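Kerodar Baskets, version 2

Object and containment labels for fruit in and near baskets on a tabletop

Last updated: Thursday, April 6, 2023

Summary

Kerodar Baskets is a set of 3,878 still images of fruit, fruit-shaped items and small containers on flat surfaces. Each image has object labels and a containment relation for every labeled item. The set is meant for work on the question of what is inside a container, what is beside it and what is on it. It is not a fruit grading set and has no labels for ripeness, weight or defects.

Contents

images/ still images, one file per view
labels/ one JSON file per image, same base name
splits/ train.txt, val.txt, test.txt
vocab.txt class names, one per line
CHANGES plain text, newest entry first

Images are grouped by arrangement. An arrangement is one basket or bowl with one choice of fruit. There are 83 arrangements. All views of an arrangement are in the same split. If you make your own split, keep the arrangement groups together or the validation scores will be too high.

Label fields

id: integer, unique within the image
class: a name from vocab.txt
relation: inside, outside, on_rim, held, unknown
container_id: id of the related container, or null
visible: full, part, mostly_hidden
note: free text, usually empty

The outline of an object covers its visible pixels only. Hidden parts are not guessed. An item seen through gaps in a woven side gets one outline with several pieces, all under one id.

Classes

Fruit classes go by appearance. The label mango means that the item looks like a mango in shape and color. It makes no claim that the item is real fruit. Real and imitation fruit share the same classes, and there is no field to separate them.

If two classes are equally likely, use the more general one. The general classes are round_fruit, long_fruit and other_item. Use other_item for anything that is not recognizable as fruit, including items that seem to belong to the arrangement. Do not pick a class from the other items nearby. A yellow item next to a banana is not a banana for that reason.

Containers are basket, bowl, tray and crate. Baskets have two part labels, rim and handle. Bowls have rim only. Trays and crates have no part labels in this version.

Relations

inside: the item is within the rim line when the rim is closed up as a full curve. It does not have to touch the bottom. Fruit piled higher than the rim is still inside if the pile rests in the container.

outside: the item is on the surface with no support from the container. Distance does not matter. An item touching the outer wall is outside.

on_rim: the item rests on the rim itself.

held: the item is gripped at the time of the image. This value takes priority over all others. Set container_id to null even if the item is over the opening.

unknown: none of the above can be decided from the view.

Changes from version 1

The held value is new. Version 1 marked such items outside, which mixed them with fruit lying on the surface.
Cloth and ribbon have their own class, trim. They were part of the handle outline before.
The Partanen subset (white tabletops) was relabeled in full.
The Skestura subset (patterned cloths) was checked for class names only. Its outlines are unchanged.
Duplicate views were removed. Version 1 had some 4,000 images.

Known problems

Rim outlines are weak on dark baskets against dark cloth. Pale fruit on a white surface often has an edge error of several pixels. The visible field was set by eye and is less consistent than the relation field. Seams and joints in a tabletop are not labeled, but a few were outlined as tray edges in version 1 and may remain. Report these with the image name and the object id.

Tools

rivero-check reads a label file and reports missing ids, relations that point to a non-container, and held items with a container_id. It does not compare outlines with pixels. Run it after any edit by hand.

Reference case: trimmed basket with a tall handle

The handle and its trim are outlined separately, and trim is never used to decide a relation. Fabric that drapes over a rim may hide part of the basket, so close the rim curve behind it before marking anything inside. In the sample view the strip with red markings hangs down the front of a wicker basket and reaches the table; it is trim along its whole length. The two mango-like fruits and the yellow fruit at the left are inside. The white elongated item near the rim is also inside, class other_item. The peach-like fruit in front of the basket is held, with container_id null, and the small banana on the table is outside.

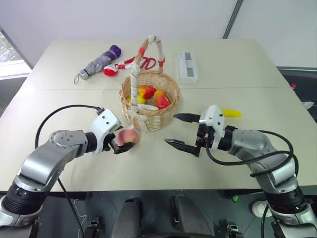
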